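Mandside opens its move-in room service to small offices and studio apartments

18 Apr 2019

Hi, it's Przemysław Baran from Mandside, and yes, I'm writing our press release myself again. The last one went through an agency and came back with the word "solutions" in it four times, so I've taken the keyboard back.

The news first, for those of you on deadline. Starting today, Mandside is taking bookings for Plileler, our service for fitting out one small room so a person can work in it, eat in it and find their stuff in it. Until now we've only done this for landlords who signed up for a whole building. From today anybody with one room can call us. The flat price is $300 for the visit and the plan, and furniture is extra if you need it (plenty of people don't, they just need what they already own to go somewhere else).

So what do you get? One of us comes over for a morning and measures everything, including the things people forget, like how far the refrigerator door swings and where the outlets hide. Then we sit down with you and talk through what you do in there all day. I love this part! You find out that somebody irons on the desk every Sunday, or keeps the coffee things on the windowsill and walks across the room for the milk. After that you get a drawing, a short list of what to move, and a second visit when we help you move it.

We started trying this out last November with 15 rooms, most of them in the Pietrzak building on the north side, which was offices once and is now a mix of studios and one-person workplaces. They're narrow, with the door at one end and a window at the other if you're lucky. Pretty much every tenant had the same complaint, that the desk ate the room. And pretty much every tenant had put the desk in the middle, or at an angle, or under the window with the chair blocking the closet.

What we ended up doing in most of them was dull, and I'm proud of it. A long desk against one wall. The refrigerator close by, so the end of the desk nearest to it can be a kitchen counter at lunchtime. Floor left open on the other side. It sounds like nothing when I write it down, but go stand in one of those rooms before and after, and it's the difference between turning sideways to get past your own chair and just walking across the floor.

About that desk, because I get more mail about the desk than about anything else we do. We like a long white top with a foot that sits flat. White shows crumbs, I know. It also bounces light back into a room that doesn't get much, and you wipe it, which you should be doing anyway if you're having soup there. We like a slightly curved front edge too, since you lean your forearms on it for hours. The ones we offer come from Erovach, a small workshop we've bought from since our first year, and they'll ship to us within six weeks. If you've got a desk you like, keep it. We'd much rather work with the old one than sell you a new one, and I mean that even though my accountant reads these.

Now the refrigerator. Please leave enough room to open it all the way! I've been in rooms where the vegetable drawer had never been pulled out because the desk leg was in the way. If the choice is between a longer desk and a door that opens properly, I'll argue for the door every time, and I'll probably win, because I bring a tape measure and I don't get tired.
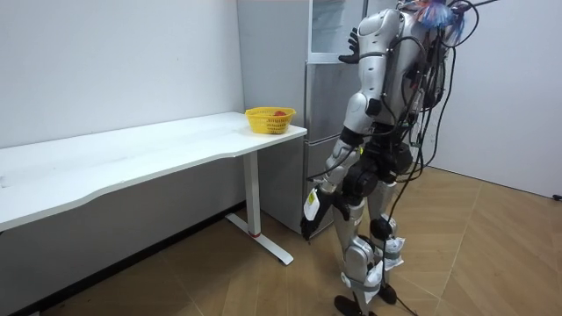
The other thing I'd put in every one of these rooms is a basket at the end of the desk. It can be any kind, though I'm fond of the yellow plastic mesh ones with rounded corners, cheap and easy to rinse out in the sink. Keys go in it, and mail, the charger, the banana you meant to eat. When you need the full desk, you pick the basket up and put it on the floor or on top of the fridge, and you've cleared your desk in one trip. One tenant told me it was the best thing we'd done for her, and it was by far the cheapest line on her bill. I'm still a little hurt about the shelving.

We go for light wood-look floors when a landlord asks us, with a dark baseboard to take the scuffs. Chairs will kick that wall whatever you do. A dark strip hides it for years, and a white one looks tired by the first summer. If you rent and can't touch the floor, don't worry about it, we'll plan around whatever's there. Carpet included (sigh).

Some practical bits. Plileler is for rooms, plural only if they're small. If you've got a whole house, we're the wrong people, and I'll happily tell you so on the phone. We don't paint, we don't do plumbing, and we don't haul away old appliances, though we can move a refrigerator across a room if the outlet allows it. Visits are on weekdays. For now we're keeping to places within 49 miles of our shop, which is as far as the van and I can get and still be home for dinner. If that goes well we'll look at going farther out in November.

If you booked with us during the trial, you can have a free return visit any time before the end of the year. People's habits change, and I'd like to see how the rooms are holding up. Bring out the mess, please don't tidy for me. A clean room tells me almost nothing.

For writers and editors: I'm glad to talk, and I'm glad to show you one of the finished rooms in the Pietrzak building with the tenant's okay. Mornings are best. We can also send floor plans with measurements if you'd like to print one, just say what size you need.

Mandside plans and fits out small rooms for working and living. We also sell desks, baskets and hooks from our shop, and the hooks are better than you'd think.

Press contact: Przemysław Baran, Mandside. Call the shop and ask for me by first name, everybody there has learned to say it.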